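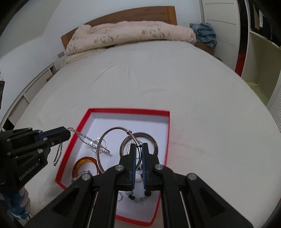
Keep the chains out of it, Diane Lachance wrote on the talk page of an earlier version of this article, and a gift box will do anyone for bangles. Opinions differ on the second half.

Gift box storage (jewellery)

Gift box storage is the household practice of keeping everyday jewellery together in the shallow presentation box one piece came in, or in any box of similiar size, instead of a fitted jewellery case. Common for costume pieces, silver, beads, bangles. Less common for fine gold or anything with set stones, though it happens. Also called box keeping, or in parts of Atlantic Canada just "the red box", whatever colour the box is.

Overview

Gift boxes are sold in two parts, tray and lid. Tray is usually low-walled, so everything can be seen at once without digging. No compartments as a rule. A foam or card insert is often supplied and often thrown out the first week, as it holds one item only and takes up most of the depth.

Typical contents: hoop earrings, band rings, a chain or two, bangles in metal or amber-coloured material, beaded bracelets on elastic. Large hoops tend to stand up against the wall of the tray or lean on whatever is next to them. Small rings go to the bottom and into the corners.

Boxes generally live in a dresser drawer, on a closet shelf, or at the bedside. Sorting is normally done on the bed, a plain sheet being a good surface for it. Small parts show up, nothing rolls far. Patterned doonas and comforters are worse. A white towel works if the bed isn't made.

Tangling

Main drawback. A fine chain left loose with other pieces will knot, usually around a clasp or through a hoop. Rings also get threaded onto other rings, hinged hoops in particular, as the hinge can open under light pressure and close again around a neighbour. Usual fixes:

Fasten every clasp before the chain goes in. An open clasp catches on everything.

Lay chains in last, along one wall.

Thread the chain through a drinking straw and close the clasp round the outside. Works for thin chains only.

Keep hoops in pairs, linked to each other on purpose, so they don't link to something else.

To undo a knot, put the chain flat, find the loosest loop, work it open with two pins. A drop of baby oil helps. Don't pull the ends. Wash afterwards in warm water with a bit of dish soap, dry flat.

Linked hoops are easier. Hold one still, open the other at the hinge and slide it off. Holding both up in the air and shaking is how hinges get bent.

Scratching and tarnish

Harder materials mark softer ones. Wide band bracelets have edges and will rub against amber, plastic and resin bangles if the box is carried around. Twisted-wire bangles pick up dirt in the grooves and need a soft toothbrush. Glass beads chip at the drill holes. Real amber is quite soft, and should be wrapped or kept apart, away from perfume and hairspray too.

Silver tarnishes in open air faster than in a closed box. Lid on, then. Some card stocks are made with sulphur compounds and will darken silver even with the lid on, see Fothergill test below. A strip of anti-tarnish paper under the contents is the cheap answer, replaced every November or whenever anyone remembers.

Silver-plated pieces should not be polished as often as solid ones. Plating wears through at the back of the band first.

The Fothergill test

Informal method for checking a box. A clean scrap of silver is closed in the empty box with a slightly damp cotton ball (not touching) and left 20 days. Dull yellow or brown film means the card is no good for silver. Named for the Fothergill craft shop, where a handwritten card explaining it was kept by the till. Rory Cairns has questioned whether the damp cotton makes the result too harsh, and suggests a second box as a control. Kitchen jar with a lid is fine for this.

Surveys

The Hevinden household storage survey asked 1,179 respondents where they kept the jewellery they wore in a normal week. Of these, 1,044 kept at least some of it outside a proper jewellery box. Dishes, drawers, gift boxes, bathroom shelves. The survey did not ask about gift boxes separately, so the figure is often misquoted. Kirsty Mowat, who compiled the tables, lists this as a known gap.

Alternatives

Tackle boxes and bead organisers. Good for studs, too tight for bangles.

Egg cartons. Free, ugly, works. Again not for bangles.

Hanging rolls. The Tredari roll has 3 rows of snap loops for chains and a zip pocket at the bottom. Takes up a hook in the wardrobe.

Bangle bars, a padded dowel on a stand. Good for daily wear, gathers dust.

Divided trays cut from card and fitted inside the gift box itself. Kohei Tanabe's pattern leaves one long channel for chains and puts hoops in the corners, and it can be made from a ceral packet in a quarter of an hour.

Travel

Shallow boxes travel badly. The lid lifts and contents shift. A rubber band both ways round, plus a folded face cloth on top of the jewellery to take up the space. Chains go in a separate pouch.

See also

Anti-tarnish paper
Bangle
Hoop earring
Ring dish
Trinket box

Section on wooden boxes still to be written. Morven Dalgleish has the notes.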